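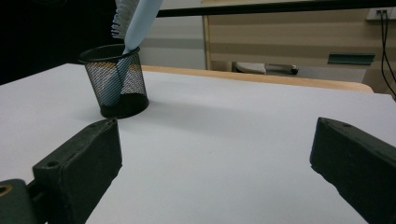
Roswitha Schwaiger says a written standard for hand-held gripper recordings is overkill, because anyone sensible can tell a good take from a bad one. I've read 600 takes this winter from people who were all perfectly sensible. A thread.

**1/** The Nundelent guidelines are 26 pages long. Page one says "ensure a representative environment". Representative of what? A kitchen? Your mate's desk? If two people can read a rule and do opposite things, it's a wish.

**2/** Take a brush in a pen cup. Is the task "pick up the brush" or "take the brush out of the cup"? If the cup tips over but the brush comes out, is that a pass? Fotden's sheet says pass. Eberhard's says fail. Both call themselves good practice.

**3/** And mesh. I have yet to see a rulebook mention wire mesh. You can see the bottom half of the brush through it, sort of, pale blue behind a black grid. Visible or hidden? Labellers have to tick one box. Guess how well they agree.

**4/** Someone will say "let the model sort it out". Fine. Then stop putting "quality controlled" on the download page.

**5/** Things I would write down, if anyone let me:

- what counts as the start of a take, and what counts as the end
- whether knocking the container over is a failure
- when scuffed fingers get swapped, and who decides
- what happens to bad takes (deleting them quietly is a choice too)

**6/** On the scuffs. Every spec I've been sent says "inspect fingers regularly". Regularly! My car's handbook manages to give me a mileage. Pick a number of takes, even a wrong one, and we can argue about it later.

**7/** Jamuvix did pick a number, to be fair to them. Every 40 takes you stop, check the screws, wipe the lens, carry on. People moaned for a week. I still think 40 is too fussy, but at least I know what I'm disagreeing with.

**8/** Less keen on their sign-off form. Of the 600 takes I read, 598 had "setup checked" ticked. I don't believe that for a second - a box that is always ticked tells you about the box.

**9/** Replying to a few of you: yes, I know there are proper safety standards for robot arms. They cover people not getting hurt. They were never meant to tell you if a recording is any use, and I wish firms would stop waving them about as if they did.

**10/** Roswitha has now asked if I'd settle for two pages instead of 26. Yes. Gladly. As long as one of them says what to do when the cup falls over.

**11/** Muting this for the evening. If your firm has a finger replacement rule with a number in it, send it over and I'll read it tomorrow.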